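Policy trained on handheld gripper demos closes too early. Is it the data or the latency?

Posted by Védís Bjarnason in Robot Learning Help

I'm trying to reproduce the main result from the Darnbridge handheld demonstration paper, the one where a policy is trained only on wrist view video from a tool a person carries, then run on an arm with the same fingers. They report that 100 demonstrations are enough for a single pick and place task. I recorded 100 on a white table, trained with their default settings, and ran it on our arm.

The approach is fine. The problem is the close. In 7 out of 9 trials the fingers start closing before they are on either side of the object, and they push it away. Training loss looks normal and so does validation loss. I have checked the camera calibration twice.

Camera view from the hand tool, fingers open.

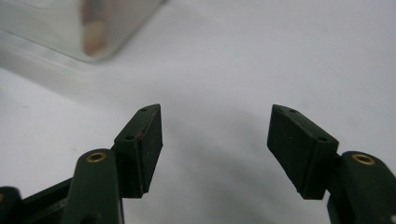 View from the hand tool with the fingers open over the table. Same fingers on the arm.

Things I have tried: lowering the learning rate, training for twice as many steps, and cropping the image tighter. The crop made it worse. Gripper width is recorded with each frame and is part of the policy input. Has anyone got the paper's numbers with their own data, and what did you change?

Efe Isah
Two things to check, in this order.

First, latency. The hand tool records width and image on one clock, but on the arm the image reaches the policy late and the gripper motor responds late too. The two delays are different and you have to measure both. Command the gripper to open and close in a sine pattern, log the commanded width and the measured width, and find the shift that lines them up. Do the same for the camera by pointing it at a screen that shows a running clock. Then drop the first few actions of each predicted chunk so that the one you execute matches the current time. With the defaults I was executing actions that were already stale, but my fingers closed late. Yours close early, so latency may be only part of it.

Second, take the gripper width out of the policy input and leave it only in the output. When I had it in both places, the policy learned that once the width starts to drop it keeps dropping, and it stopped paying much attention to the image. One small dip in the measured width was enough to set it off. After I removed it I retrained on the same data and early closing went from most trials to 1 in 9.

I would also undo the tight crop. The shadow between the fingertips is a useful cue for height above the table, and cropping can cut into it. Keep your lamps where they were during recording until this works.

Akpan
You need more data. 100 is not a lot.

Tetovo
More data helped me a little, but how it was recorded mattered more. In my first set I started closing the tool while still moving down, which is a natural thing to do with your hand. The policy copied it. I recorded a new set with a short pause over the object before each close and that fixed most of it. Go through 5 of your episodes and plot width against height. If the width drops while the height is still changing, you have the same problem.

I agree with Efe about taking width out of the input. Do that first, it only costs you a training run.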